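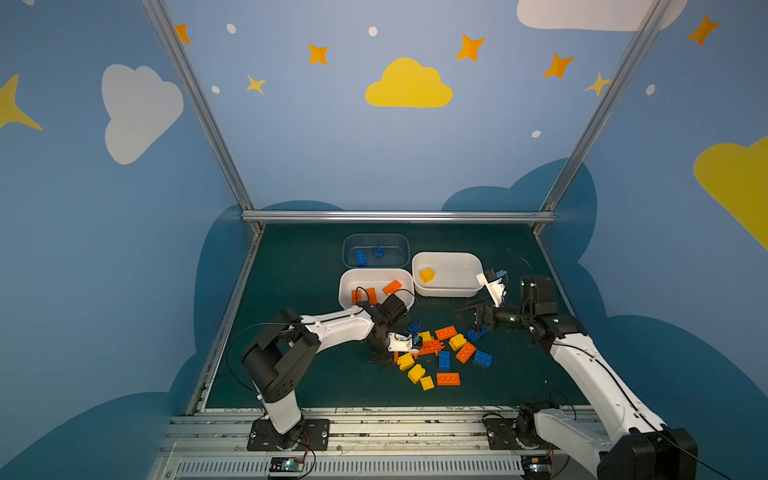

Sorting by color: am I wasting my life?
Forum: Bricks and Building > Storage and Sorting

marnie_k wrote:
OK so I finally dumped out the two tubs my nephew handed down to me and I started sorting by color, one bin per color, blue in one, orange in another, yellow in a third. It looks fantastic and I am so happy every time I walk past it! But my brother in law says color is the beginner way and I'll regret it once I try to build something. We're talking maybe 2,000 pieces, mixed sizes, a few of those flat lattice plates, lots of plain bricks. Do I keep going or start over by shape?

tubfulofbricks wrote:
Start over. Sorry! I did color for a whole winter and then spent my evenings digging through a bin of orange looking for one small orange piece. Your eye can pick a color out of a pile in a second. It can't pick a shape out of a pile that's all one color.

oldstuds wrote:
^ this. Shape first, then split by color only when a bin gets too full.

Gellby_Dad wrote:
Gonna disagree with both of you. At 2,000 pieces it does not matter. My kids (5 and 8) can put away by color with no help from me, and they can't put away by shape, because the little one thinks everything with studs on it is the same thing. If the bricks get off the floor by bedtime, the system works.

marnie_k wrote:
Ha, well it's just me and sometimes my niece, who's six. She does love the color part. She'll do yellow until it's all gone and then wander off.

levente_lengyel wrote:
Levente here, I run the Tuesday build night at the Arkville library. We have kids' bins and grownup bins. Kids' bins are by color, grownup bins are by shape. Nobody has complained yet, except about the lids.

tubfulofbricks wrote:
What's wrong with the lids?

levente_lengyel wrote:
They vanish. We started with 13 and I couldn't find you four of them today.

oldstuds wrote:
Don't buy lids. Shallow open bins, see through if you can get them. I've got white ones and clear ones mixed and I go to the clear ones first every single time, the white ones I have to walk over and look down into. Only thing going for white is that the dark blue pieces show up nicely against the bottom.

marnie_k wrote:
Mine are from all over the place so I'll have to look. What do you do with the lattice pieces? They snag on everything.

Gellby_Dad wrote:
Separate bag. Fences, lattice, anything with holes. Otherwise you pull one out and half the bin comes with it.

oldstuds wrote:
I stand mine up on edge like file folders in an old bread pan. Takes up no room at all.

carrasco29 wrote:
Can I put in a word for not sorting? I keep everything in one big heap on a sheet and when I'm done I pick up the corners and it goes in a basket. Half the fun is finding a piece you forgot you had. I built an entire lighthouse that way, all 109 pieces of it (OK, small lighthouse).

tubfulofbricks wrote:
This hurts to read

carrasco29 wrote:
lol. The noise is great too

marnie_k wrote:
Not waking up the whole house is kind of a priority here, but I respect it. I think what I'll do is leave the color bins for my niece and pull out just the small stuff into one of those drawer things for me. And a bread pan, because I have a bread pan.

oldstuds wrote:
Small stuff first is smart. Get a drawer unit with stops on the drawers, though. I pulled one all the way out in January and I'm still finding pieces behind the radiator.

Gellby_Dad wrote:
Post a picture when the drawers are full. And tell your brother in law he can come sort by shape himself if he feels that strongly about it.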